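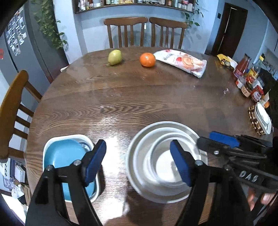

Round table before supper, bowls still stacked, ivy overhead.

Sep 15, 2020

Roy house, dining corner. I promised Tharindu Weerakoon I would write down how we want this table kept, and I've been putting it off in favor of the finish tests, so it gets a proper page now and I apologize in advance for the length of it.

First, the top. It has that lovely strong grain and a deep dark gloss, and every dish that gets dragged across it worries me. Please lift things! The woven mat stays out for good on the right side, with the white lidded container on it, and I'd like a second mat the same kind if the shop in Hollodach still carries them. I did the last rub with the Carirdale paste, 60 grams over the whole top, left it overnight and buffed it with an old T-shirt. Tharindu thinks that was too much paste and he may well be right, as my sleeve kept sticking near the wall side until the weekend. Next time 4 thin passes and more patience.

Second, the sauces and jars. They have crept out along the right-hand side again, the red sauce, the one with the yellow label, the little one with the red lid and all their friends, and there is even an orange hiding in among them. I'm fond of having them in reach at supper, but the shelf above is already lined with jars from one end to the other, so there's no point in saying "put them up there" until we've gone through the shelf. My suggestion is a low tray, 118 mm at the tallest so it slides into the sideboard. I have offcuts from the Mundedberg job that would do nicely. Drawing to follow when I find my good pencil.

Third, bowls. White ones nest together, and the light blue one sits in the white rectangular dish until we need the dish for something else. I like it there. The pear and the mandarin can stay toward the back with the snack package, though I would really like them in a fruit bowl before one of them rolls off the edge and gets bruised.

Chairs: the two by the wall are slatted like the one on the left, so any felt pads we buy should go on all of them. Check the left one for wobble.

Ivy is trailing nicely down the wall. Water it over the sink, please, and let it drip before it goes back up, or we'll have rings in the finish.

To do: felt pads, second mat, tray drawing, ask Tharindu what he did with the rest of the paste.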